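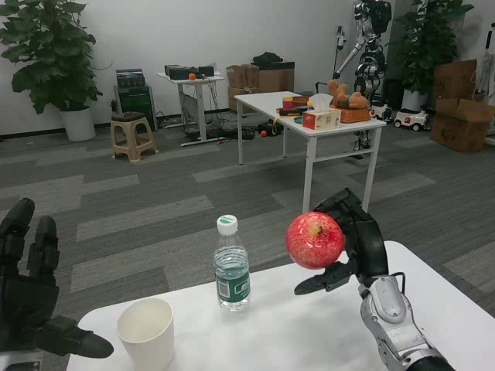

Kneath opens its robot teaching room to the public this spring

PRETGATE, Mar 7, 2022 - If you have ever tried to talk a small child through tying a shoe, you already have a pretty fair idea of what goes on all day at Kneath, the little robotics workshop on the second floor of the old Uvberg building. The people there spend their working hours showing a robot how to do things most of us stopped thinking about before kindergarten, like picking up an apple without squashing it or knocking over whatever is standing next to it.

The workshop announced this week that it will open its doors to visitors in May, and that anyone 7 or older will be welcome to take a turn at the controls (younger ones can watch from a grown-up's lap, and there will be juice).

The teaching is done by remote control. A person, called the operator, wears a headset and a pair of gloves, and sees the table from up where the robot's head is. When the operator's fingers close, the robot's fingers close too, and the whole business is recorded so that the robot can later have a go at it alone. The team calls its system Kekus, a name that came from a misheard phone message and has stuck ever since.

"People come in thinking it will be like a video game, and then they go very quiet," said Mali Kemeys, who has run the teaching sessions since the workshop moved in. "You don't realize how much you lean on your sense of touch until you have to pick up a piece of fruit without any."

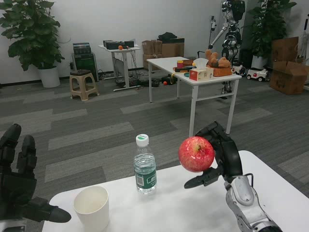
Sawsan Sfeir

I was given a turn myself, and I will confess that my first apple went straight to the carpet. Kemeys was very kind about it and told me to slow down, bring the thumb in underneath first and let the other fingers follow. She had me keep the left hand up and well out of the way, too, so it wouldn't catch the paper cup while I was busy fretting over the right one. My fourth try was a keeper, and I was a good deal prouder of it than a grown woman ought to be!

The apple lesson has 163 recordings so far, made by 49 different people, and Kemeys would like more. Everyone reaches a little differently, she explained, and a robot that has only ever learned from one pair of hands tends to get flustered when the fruit is sitting somewhere new. The bottle and the cup get moved between turns as well.

The workshop has room for 100 visitors over the open days, in small groups. There is no charge, but you do need to put your name down ahead of time, either at the front desk or at the Pretgate library. Sessions run forty minutes, parking is behind the building, and the elevator is slow, so leave yourself a bit of extra time.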